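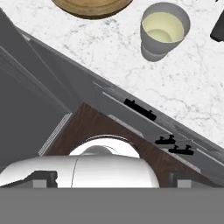 Chapter 6
Stone in the Home

Marble begins its life as limestone. Deep under the ground, heat and pressure change the small grains of the limestone into larger crystals, which hold together tightly. The gray veins, which many buyers like, come from clay and other minerals that were in the old stone.

In the town of Canum, marble was cut by hand for 188 years before the Fadton quarry brought in its first wire saw. The work of one month could then be done in three days, and marble moved from churches into ordinary kitchens.

Marble is hard, but acid attacks it. Lemon juice or vinegar leaves a dull mark, even on a polished surface. In this chapter we study how marble is formed, how it is cut, and how it should be cared for. Before you start, read again the table of minerals on page 32.

Key words: limestone, crystal, vein, quarry, polish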